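Fireflies in a path tracer: clamp the samples or fix the light? 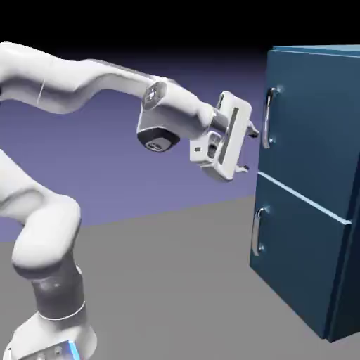

Posted by Adel Kamel in Rendering Help

I'm writing a small path tracer called Trarine for my own use. It does diffuse, glossy and glass materials, area lights and one environment map. Most of it works, but indoor renders come out with bright single pixels scattered over the walls. They don't go away with more samples. At 64 samples per pixel I get a lot of them, and at 1,287 (I left it running overnight) there are fewer but they are just as bright.

The worst spots are near a glass shelf, where a small lamp sits behind it. I do next event estimation at diffuse hits, and I add emission when a path hits a light directly after a specular bounce. Max depth is 14. Russian roulette starts at bounce 3.

I tried clamping every sample to 10 and the dots are gone, but the whole room is darker and the light pattern under the glass is almost missing. Is there a better way, or does everybody clamp?

Dustutier

Clamp it. Just use a higher number than 10. I use 50 and then run a denoiser and it looks fine.

Regula Frei

What you have is most likely a caustic path: diffuse wall, then glass, then the small lamp. Next event estimation can't connect through the glass, so the only way to find the lamp is for a diffuse bounce to happen to go through the shelf and hit it. That is rare, and when it does happen the value is large. The average is still correct, it just takes a very long time to get there. Clamping removes that energy, and your room gets darker.

Things I would check, in this order:

Your roulette. If you continue with probability p you have to divide the throughput by p, and p should not get very small. Base it on the largest throughput component and keep it at 0.05 or above. A tiny p gives you dots that look the same as the caustic ones.

Your glossy material. If the roughness is low and you only use light sampling there, you get fireflies from that alone. Use multiple importance sampling with the balance or power heuristic.

The lamp size. Making it bigger at the same total power helps a lot, if you can live with softer shadows.

If you still want to clamp, clamp only the indirect part. Leave emission seen from the camera and the first direct light term alone. You lose some of the caustic but the room keeps more of its brightness.

For a clean caustic under the shelf you need photon mapping or a bidirectional method, and that is a good deal more code - I'd leave it until the rest is solid.

Adel Kamel

It was partly the roulette. I was using the average of the three channels with no lower limit, so p got down to almost nothing on the dark red wall. With the limit in, nearly all the dots away from the shelf are gone. The ones near the glass are still there, so I'm clamping indirect only for now.

Younis

Also check for NaNs before you add the sample to the pixel. Mine showed up as white dots after tone mapping and I spent all of Wednesday on the wrong thing.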